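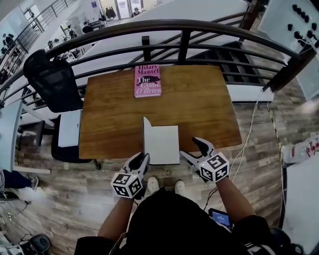

Claeys

I moved to Cenberg in January, and since then I try to write every evening in English, by hand. My teacher from the old course said that typing is too easy, because the computer corrects you and you don't remember the mistake. I think this is right. When I cross out a wrong word with a pen, I see it again the next day.

My rule is one page, not more. At first I wrote only about the weather and the bus to Grallow, which is late very often. Now I write also about my work and what I have heard in the shop. The phrases that people say quickly are the most difficult for me. For a long time I believed that "I could care less" means that a person cares. 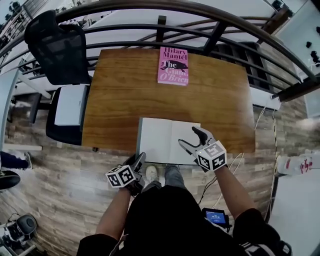 Last week I went through all my old pages with a red pen. I have 86 of them. The most common mistake is still the small word "the", and I put it where it doesn't belong or I forget it. In my language we don't have it, so my ear doesn't help me. The verbs are better than in the winter, and I have almost stopped to translate every sentence first in my head. (I asked a colleague if "stopped to translate" is correct. It should be "stopped translating". I leave it here so I will remember.)

For June I want to try letters, maybe to my aunt, who reads English well.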